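Tue 15 October

Medrano opens up its gripper care routine to anyone who runs one

Hello from the Medrano workshop in Skumham. I'm Fotini Vrettos, I look after the hand-held grippers here, and as of this morning the routine I use to keep them going is free for anybody to download and print (please do print it, mine lives on the wall and is covered in thumb marks).

It started as a page of notes for my colleague Anselmo Palacios, who took over the bench from me for a fortnight in April and rang me four times on the first day. Fair enough too! Half of what I do had never been written down. We've since tidied the notes up, argued about the order of them and given the whole thing a name, the Isico Sheet.

The bit people ask me about most is the soft fingers. Ours are ribbed and flexible, and they do get tired. I bend each one back by hand before a shift and look along the ribs for small splits, starting at the base where it meets the mounting plate. If I find one, the pair comes off. Always the pair - a fresh finger against an old one closes crooked and you'll spend your afternoon wondering why everything leans to the left.

Then there are the plates. Every screw gets a dab of paint across the head and onto the plate, so you can see at a glance if one has crept round. Anselmo thought this was fussy until he went through the repair book and found that 109 of our last 178 jobs came down to a loose plate. He now owns his own pot of paint.

After any finger change we do what we call the kitchen table test. You pick up ordinary household things, a full drinks bottle, a cup, a small cardboard box, and set them down again where you found them. I like a bottle best, it has a narrow neck and a rounded shoulder, and you want both fingers to touch it at the same moment and press evenly from either side.
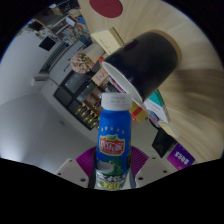 We do 200 closes before a gripper goes back out, and we wipe the fingers down with warm soapy water halfway through. No solvents, please! I ruined a lovely set that way in my first year.

Our friends at Zatolel have been trying the sheet on their own bench, and their longest-lasting pair of fingers got to 1,177 closes before the first split showed. I'm a bit jealous of that one.

The Isico Sheet is two sides of A4 and comes with a blank repair log. Spare paint-marking pens and finger sets can be ordered from the Medrano parts desk as usual.

Press enquiries: Anselmo Palacios, Medrano, Skumham. Questions about fingers: me, Fotini, at the same address.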